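Archive Sections Issues Authors Submit

Working Papers > Household Sorting > Mixed Bins > Section 4

4. What ends up at the bottom of the bin 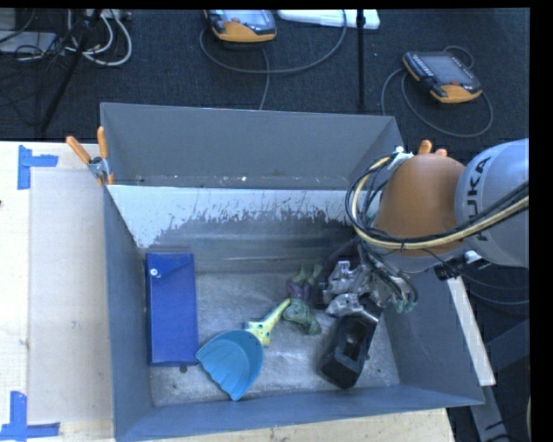 Figure 7. Mixed contents, gray bin: blue snap pouch, shell-shaped scoop with yellow handle, small green and purple soft figure, black hollow casing.

Why do mixed bins take longer to clear than bins of one kind of thing?

Each object asks for its own decision - where it goes, who wants it, whether it is even whole - and the decisions don't carry over from one object to the next. A bin of forty socks is one decision made early. A bin of four odd things is four.

4.1 Sites and counts

Two drop-off rooms, Idovthorpe and Rarkundale. Same shelving, same labels, different habits. Idovthorpe sorts on arrival. Rarkundale lets bins stand until the morning and sorts before the doors open. Over the full period 2353 objects were logged, 1336 of them at Idovthorpe, the rest at Rarkundale. Bins were emptied onto a table or sorted in place, sorter's choice. We did not control for this and probably should have.

Categories follow Sjögren with one change: "toys" split into hard and soft. Soft toys go to washing, hard toys get wiped, and keeping them under one heading hid that completely.

4.2 Objects that hold other objects

Pouches, cases, purses, tins. Small group but slow. A pouch with a snap has to be opened and checked, then closed again, and a sorter who finds somthing inside now has two objects and a new question. We logged contents separately from the container. Containers with a flap or snap were more often left shut at Rarkundale, where the morning sort is rushed. No good figure for what was missed as a result.

4.3 Sand toys and look-alikes

The scoop in Figure 7 is the usual trouble. Shell-shaped pan with ridges, bright colors, toy-like - but a dustpan is also a fair reading, and the label "dustpan" sends it to Cleaning. Sorters at the two rooms disagreed on scoops more than on any other hard plastic item. We coded all of them as hard toys unless a matching brush turned up in the same bin. Crude rule. It held up well enough.

4.4 Parts and casings

Worst group by far. A black housing with a cavity in it could belong to nearly anything. Sorters set these aside "for now" and the set-aside shelf filled up, until by July it held 200 pieces and had to be cleared in one go. Most were never matched. The Flodex sheet offers "incomplete" and "unknown" as seperate boxes, and both rooms used the two interchangably, so we merged them.

4.5 Order of removal

Soft things first, nearly always, wherever they lay. Then anything with a handle. Parts last. The pattern was the same in both rooms and did not depend on how full the bin was. Whether starting with the parts would shorten the set-aside shelf is taken up in Section 5.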